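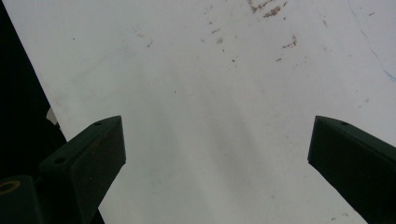
Stains on the white sheet, with part of the blue line at the right.

Notes on a worn table cover

The sheet on the work table has reached the point where I look at the marks on it more than at whatever I have put down there. I had planned to replace it in May and did not. On Friday I went over it properly with a lamp held low at one side, a damp cloth and a notepad, and these are the notes, tidied up slightly.

The table has a light wooden top. I like the top and want to keep it free of glue, cutter lines and rings from bottles, so it has had a white cover for as long as it has been a packing and sorting table. The cover is taped down at the edges. It takes all the abuse, and it has the side benefit that small parts and screws show up on it. Dirt shows up on it too, obviously. I consider that a feature up to a certain level of dirt.

I sorted the marks by how they behave under a fingertip and a cloth, which is more useful than sorting them by color.

Loose matter. Crumbs, grit, cardboard dust. It moves when you blow on it. Cardboard sheds more than I expected, especially from cut edges, and the dust collects wherever a box gets turned around in place. A dry brush takes care of it. Do not start with a damp cloth, which turns the dust into paste and works it into the surface.

Scuffs. Gray, usually broad, no thickness. They come from rubber feet and dragged corners. An Idow sponge, the dense white kind, takes them off at the cost of a slightly duller patch. I have stopped removing scuffs on covers that will be thrown away within the season.

Pen. There is a wavy blue line that I can't explain by any one job. Pen on a matte surface is permanent for practical purposes. Alcohol spreads it into a wider, paler line.

Reddish-brown spots and streaks. These are the ones that bother me. A wet cloth made no difference to them. A drop of liquid detergent left for 10 minutes lightened the smallest spot a little and left a faint ring, and I count that as a failure. I didn't try bleach. Bleach on a cover of this kind weakens the surface and then sheds onto whatever you put there next. I have not identified the source. Rust is one candidate, and I have gone through the drawer of clamps to see whether any of them leave a trace on white paper. None did, which leaves the question where it was.

Placement matters more than I assumed. The middle of a cover wears first and the corners last, so a cover can look nearly new at both ends and be unusable at the point where you need it. On the previous one I tried turning the sheet half a revolution partway through its life. It gained very little, as the middle stays the middle. Shifting it sideways by a hand's width works better if the sheet is wide enough to allow it. 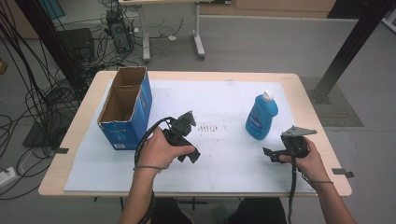 Can a new sheet go straight on top of the old one?
It can for a day or two, but grit trapped between the layers makes small bumps and the top sheet creeps, so for anything longer take the old one off and wipe the wood first.

Tape is the other half of the subject. I have used three kinds on this table. Clear packing tape holds very well and removes wood finish with the same reliability. Paper masking tape comes off cleanly for the first few weeks, then dries out and tears into strips. The Plikex cloth tape is the best so far, provided it is put on in short tabs and not in one continuous run. Tabs can be lifted and replaced one at a time. They do let go at the ends now and then and hang off the side of the table, and I press them back or cut them off. A continuous strip looks neater, and the first time you have to lift it you will wish you had used tabs.

For removing what the tape leaves behind I use a plastic scraper and a cloth with a little vegetable oil, followed by soap and water. Wait until the wood is fully dry before taping again. Tape over damp wood fails overnight.

The replacement is on order from Pangilinan, who sell white sheet cut to size. I asked for 157 by 200 cm, which lets me trim both long sides on the table. Trimming in place gives a better edge than trusting the tabletop to be square. Mine is out by a few millimeters over its length, a fact I learned from the first cover I cut on the floor.

Installation, for my own reference:

Clear the table completely, including anything you think you can work around.
Brush, then wipe the wood. Let it dry.
Lay the sheet and leave it flat for an hour before taping. It relaxes.
Tape the middle of each side first and the corners last.
Write the date on the underside of one corner.

The last step is the only reason I have any data. The corner of the previous cover gave me 588 days, which is too long. The one before that lasted a good deal less, but it was on the table when I was refinishing shelves and I do not count it.

A note on boxes. An open box that lives on the table should be lifted and never slid. I keep telling myself this. The bottom edges of a cardboard box pick up grit and act as a mild abrasive, and dividers inside the box make it worse by putting the weight where you don't expect it. Bottles are easier: wipe the base before setting one down, and check the cap. Detergent that runs down the side will leave a slick patch which attracts dust for weeks, even after it looks clean.

I also looked into a permanent alternative. Ement make a rubberized bench mat that several people recommended to me. I borrowed one for a week. It lies flat, needs no tape and survives a knife. It is also dark green, and I dropped a black screw on it and spent longer finding the screw than I had spent on the job. They list a pale gray version at nearly twice the price. I may try it after this next sheet.

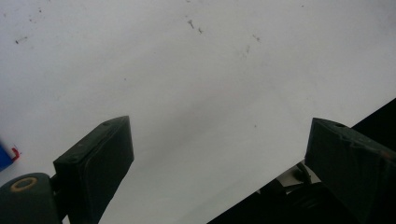

Small dark specks and a faint smudge, still on the old surface.

I will keep the old sheet once it comes off. The cleaner parts will be cut down for lining drawers, and the stained middle can go under paint cans. When the new one is down I will note the tape used and the starting date in the same notepad, along with the first mark and where it appeared.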